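Stories > Short Fiction > Weather

Print this story | E-mail this story

The Rain Gauge at Skorley

by Jamila Paul
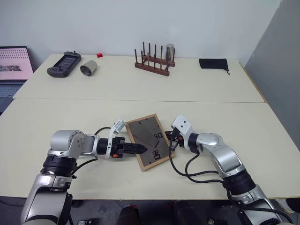

The forecast office called at ten past five in the morning, and I was already awake, because who sleeps through a sky like that? It had been growling over Harnmont since midnight. Lightning over the ridge, then a long gap, then lightning again, closer.

"You're the reader for Skorley?" the man said. "Pramanik had a stroke of luck and went on vacation, so I'm on his desk. Mahfuz Majumder. What have you got in the gauge?"

I had been the reader for Skorley since March, and until that phone call I had never been asked for a number. I wrote them in the book every morning at seven and mailed the sheet at the end of the month. Mostly zeros! I loved the zeros too, mind you. I loved unscrewing the funnel and holding the tube up to the kitchen light.

"Give me a minute," I said, and ran out in my nightgown and my brother's boots.

Oh, that rain. It came down so hard the yard was jumping. The porch gutter had given up and was throwing a solid sheet of water over the steps, and I went through it yelling like a kid under a hydrant. The gauge stood on its post by the bean rows. The inner tube had filled and spilled over into the big outer can, which the instruction booklet said might happen "on rare occasions," and here I was, having one.

I poured the overflow back through the tube and measured it, and then measured what was left, with a dish towel over my head and a flashlight in my teeth. Then I ran back and picked up the phone with wet hands.

"Four inches," I said. "Four inches since seven yesterday!"

He didn't say anything for a second.

"Say that again?"

"Four. I did it twice."

"The radar's giving me less than half that," he said. I could hear him typing, and another phone going behind him. "There's a hill between you and the dish. It's been looking right over your head all night. What's the river doing?"

I couldn't see the Drendell from the house, but I could hear it, and I told him so. On a normal day you hear the Drendell like you hear a refrigerator. That morning it had rocks in it. You could pick out the big ones knocking along the bottom, even over the rain.

"Rocks," he said. "Okay. I like that. I mean, I don't like it at all." More typing. "I'm going to red for the lower valley. How many people are down at the campground?"

I had no idea, but it was a holiday weekend and the road had been full of trailers. He told me to stay up the hill and keep reading the gauge every half hour, and he'd call back. I said I would be right by the phone, and I put the coffee on and stood there dripping on the linoleum with my heart going like mad.

At a quarter to six I heard the siren at the firehouse. Then headlights, down through the trees, a whole string of them creeping up the switchbacks, trailers and pickups and one old school bus with a canoe on top. I counted none of them. I just stood on the porch and waved my flashlight at every one, and a good many honked back.

The first people to stop were a couple with twin girls in pajamas. Then a man with three wet beagles. By half past six my kitchen was full and I had run out of mugs and was pouring coffee into jelly jars. Each time the half hour came around I put the boots back on and went out, and the twins insisted on coming as far as the porch to hear the number shouted back. They cheered for every tenth of an inch. I hadn't the heart to tell them which side we were on.

Mahfuz called back at seven.

"The bridge at the campground went under," he said. "The deputy says he had the last trailer across by then. He wanted to know who called it."

"You did," I said.

"I've got a map with a big green hole in it where Skorley is," he said. "I called you. Now what's in the gauge?"

I told him, and behind me two small voices hollered it too, and he laughed and asked how many readers I had working out there. Then I wrote it in the book, seven o'clock sharp, in the little square where I had written all those zeros. The number hardly fit. I had to go over the line.

Print this story | E-mail this story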